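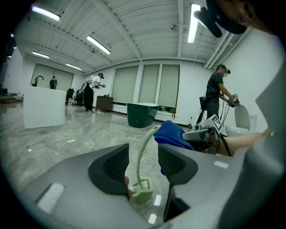 Slide 1: toilet brush between the finger pads of a hand-held gripper, second gripper just beyond it.

Speaker notes: Getting from hand motion to a plan
June, posted by King-fai Au

Search the notes Go

Slide 1. Hello everyone, and thank you for coming in so soon after lunch! Leave the brush up while people find their seats. My talk is about the software that sits between a person moving a gripper and a robot planner that has to do something sensible with that motion, and I promise (well, I'll try) to keep the math to one slide.

Slide 2. The Troluvmont pipeline has 3 stages: track the gripper, clean up the path, cut it into pieces the planner can use. Say out loud that tracking gets most of the attention and cutting gets most of my evenings. Point back to the marker card standing on the second gripper, with its black square pattern, and talk about what a flat printed pattern gives you: a known shape, so you can work out where it is and which way it's tilted. Then the bad news, blinds and tube lights and a shiny marble floor full of streaks.

Slide 3. Smoothing. We started with a window of 10 samples and I was very fond of it, but it rounded off the small quick turns of the wrist, and with a brush those turns are the whole job. We went down to four. Pause for the plot, people like the plot.

Slide 4. Cutting. Skenier looks for changes in grip width and speed, and proposes a break wherever both happen together. Scrubbing fools it, all that back and forth! If someone asks about Plutgate, say it's the viewer we use to fix breaks by hand, and offer to show it at the coffee table.

Slide 5. Open questions, then thanks. Skip the backup slides unless the chair is smiling.

Related items
Notes on clock drift between two grippers
Yang planner: reading the log files
Slides: when the marker goes missing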